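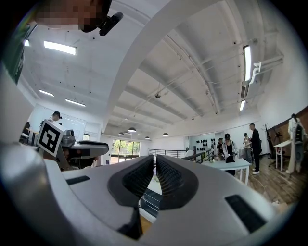
Call for participants: countertop task sessions, mezzanine work area

Reference 624. Posted February 2020.

Wedurex is recruiting adults for paid sessions of short kitchen and tabletop tasks. The tasks are ordinary ones: opening and closing a toaster oven, placing bread on a plate, moving small items from one part of a table to another, and returning the table to its starting layout. No cooking skill is required. The work is repetitive, and applicants should read the section on working conditions before applying.

Location

Sessions are held at the Susel building, on the mezzanine level of the open-plan hall. Access is by stairs only. Participants must be able to climb one flight without assistance and must be comfortable standing near a railing that overlooks the lower floor. The lower level is used for check-in, breaks and storage of personal items. Bags and coats are not permitted on the mezzanine.

The hall has a high white ceiling with a mix of tube lights, panel lights and hanging lamps. Large windows and doors on the lower level admit daylight. Light levels at the tables change during the day, and session times are not adjusted for this.

Description of the work

Each participant is assigned to one table. A task card states the starting layout, the end layout and the number of repeats. A typical card reads as follows.

Card 181. Start: oven door closed, bread item to the right of the oven, plate near the right edge of the table. Steps: open the oven door, place the bread item inside, close the door, wait for the signal, open the door, move the bread item to the plate, close the door. Reset. Repeat until told to stop.

The oven is not powered during any task. Bread items are for handling only and are not to be eaten. Other cards cover clearing the table, moving decorative items on and off the oven, and setting out plates.

Training takes 45 minutes and is paid at the session rate. Participants who cannot complete the training card after two attempts will be paid for the training period and released.

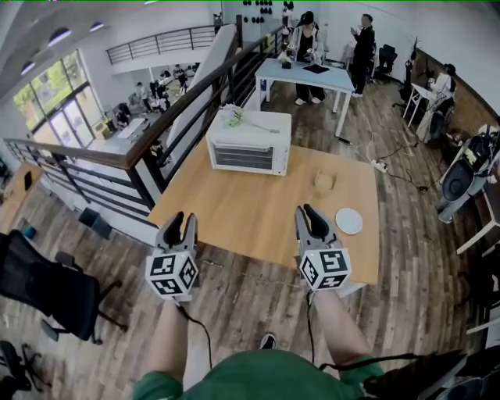
Table layout is checked against the card before the first repeat and again after every tenth. An item placed outside its marked area is corrected by the participant, and the repeat is not counted. Chairs are moved clear of the table before work starts. Floor space behind the participant must stay open, including the area where the cables run.

Working conditions

Standing work, in blocks of 20 minutes with 10 minutes of rest between blocks.
Arms held forward at table height for most of each block.
Four hours per session, including training, rest and reset time.
No food or open drinks on the mezzanine.
Background noise from the lower level is normal and should be expected.

Participants may stop a block at any time by telling the session lead. Unfinished blocks are paid in full on the first occurrence. After that, payment is by time worked.

Requirements

Age 18 or older.
Normal use of both hands and arms.
Vision sufficient to read a printed card at arm's length, with or without glasses.
Ability to follow written instructions in English.
Closed, flat shoes. Close-fitting sleeves. No rings, bracelets or loose scarves.
Long hair tied back.

Left-handed applicants are accepted on the same terms. Prior experience with Wedurex sessions is not an advantage in selection. Applicants who took part in the Barkel drawer and cabinet sessions in November remain eligible, but must repeat the training.

Payment

The rate is $300 for a set of three sessions, paid after the third. Participants who withdraw earlier are paid for completed sessions at one third of that amount each. Travel is not reimbursed. Parking behind the building is free with a permit from check-in.

Recording and consent

Sessions are recorded. The recordings show the table, the objects, the participant's hands and arms, and parts of the hall. Other people in the hall may appear in them. A consent form is sent with the confirmation message and must be signed before training. Applicants who do not wish to be recorded cannot be placed.

How to apply

Apply through the participant page of the Wedurex website under reference 624. State your available hours, your height in inches, your shoe type for sessions, and any past injury to the wrist, elbow or shoulder. Height is used to assign a table and does not affect selection.

Applications without stated hours are returned. Confirmed applicants receive a start time, a table number and directions to the Hägglund entrance on the lower level. The main door is kept locked during sessions. Arrive 15 minutes before the stated time. Late arrivals are moved to the next open set.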